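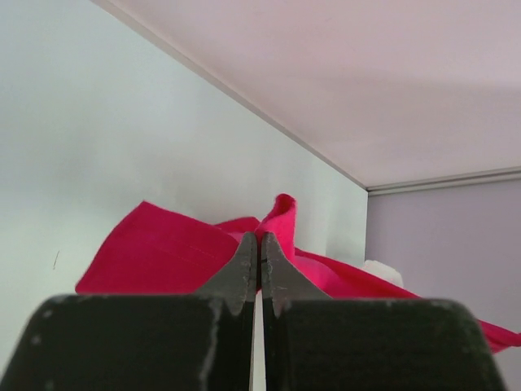
Photo: Kpodo Textile Reuse Project

Progress report to the Zirnidach Fund
Prepared by Sibusiso Van Wyk, Project Manager
Date of report: 7/23/20

1. Purpose of this report

This report covers the second period of the grant awarded to the Kpodo Textile Reuse Project for the sorting, folding and redistribution of donated cloth. It follows the report submitted in April and should be read alongside the budget statement sent under separate cover.

2. Work completed

The project received 434 pieces of cloth during the period, most of them plain lengths from the closure of the Flitinport warehouse. Of these, 215 have been sorted, folded and placed in store. A further 38 were set aside as unsuitable for reuse and will go to the rag merchant at the end of the summer. The remainder are awaiting sorting.

Work on folding has taken longer than was allowed for in the original plan. The plan assumed a single method for all cloth. In practice the thinner cottons hold a crease well, while the softer and heavier pieces tend to spring open or slip when stacked. Apolinar Gallegos, who leads on handling and storage, has therefore revised the folding guide. The bright pink cloth has been used for much of this work, as its folds and shadows show up clearly against a pale surface and faults are easy to point out to new staff.

The revised guide asks that each piece be laid flat and smoothed from the centre before the first fold is made. Edges are to be brought together before the fold is pressed down. 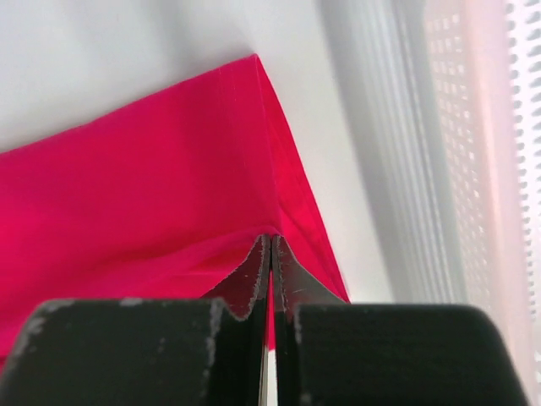

Where a crease gathers in the middle of a piece, the top layer should be lifted and laid again. Pulling at the corner tends to move the wrinkle elsewhere and disturbs the layers underneath. Staff have been asked to check the folded edge of each piece before it goes to the shelf, so that the layers sit evenly and the stack does not lean.

3. Storage

Shelving at the Vorkgate store was fitted in the first period and is in full use. Colours are now kept together, which has shortened the time needed to make up an order. Two bays remain without labels. These will be completed once the remaining cloth has been sorted and the final sizes are known.

4. Variations from the plan

The open day has been postponed and no new date has been set. The amount allocated to it has not been spent, and we request the Fund's agreement to carry it forward to the next period. No other change to the budget is sought.

5. Next period

Sorting of the outstanding cloth will continue, with priority given to the larger pieces. The folding guide will be printed and a copy placed at each table. Deliveries to the first group of recipients will begin when the store list has been checked by Mr Gallegos. A draft of that list is attached as Annex A.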